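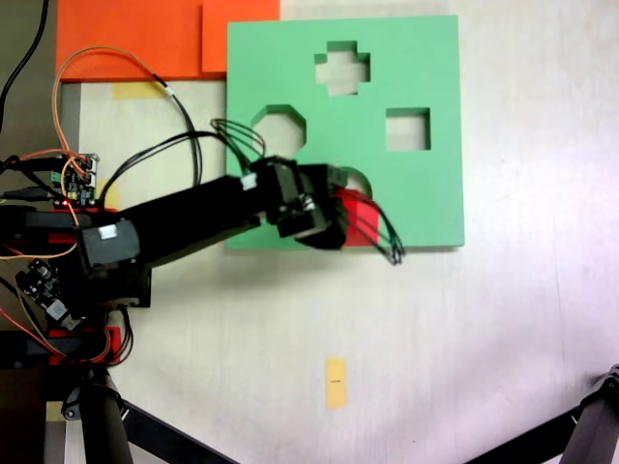
Manualidades y goma EVA

¿Cómo corto huecos limpios en goma EVA gruesa para un encajable?

Grarko
Miembro desde diciembre

¡Hola a todos! Me he enganchado a hacer encajables caseros y quiero preparar uno para mi sobrina, con una cruz, un octógono, un cuadrado y una pieza en forma de arco. Las planchas las compro en Cifuentes, la papelería grande del polígono, y el material me encanta, pero el corte se me resiste. Con tijeras los bordes quedan mordidos y con el cúter la pared del hueco me sale inclinada, así que la pieza entra por un lado y por el otro se atasca. Las esquinas interiores de la cruz son lo peor. ¿Algún truco? No tengo máquina de corte ni espacio para una.

Hondik
152 respuestas publicadas

¡Qué proyecto más bonito! Yo hice uno el año pasado y acabé haciendo cuatro más para regalar, avisado quedas.

Cuchilla nueva, siempre. La goma EVA desgasta el filo mucho antes de lo que parece, y con un filo gastado arrastras el material. Yo parto un segmento del cúter por cada plancha.

Para que la pared quede recta, da varias pasadas suaves con regla metálica y el cúter bien vertical. La primera pasada solo marca la línea. En las esquinas interiores de la cruz clava la punta justo en el vértice y corta hacia fuera, luego gira la plancha y haz lo mismo desde el otro lado. Así no te pasas de largo, que es lo que deja esas rajitas tan feas.

El arco lo hago a mano alzada girando la plancha con la otra mano (¡despacio, y los dedos lejos!). Si queda algún pico, una lija de grano 200 sin apretar y listo.

Y no tires lo que sacas del hueco, que es tu pieza. Entra un pelín justa, pero lijando el contorno se arregla enseguida.

Baltbridge

cuchilla nueva y ya está, lo demás es paciencia

Grarko

¡Mil gracias, Hondik! He probado lo de clavar la punta en el vértice y vaya diferencia, la cruz me ha salido a la primera. El octógono se me fue un poco en un lado, repetiré. ¿La pieza la pegas en doble capa para que se agarre mejor?

Hondik

Sí, dos capas con cola de contacto, y las dejo bajo unos libros alrededor de 60 minutos. Corta la segunda capa algo más grande y recórtala después de pegar, quedan igualadas y da mucho gusto verlas. ¡Sube fotos cuando lo termines!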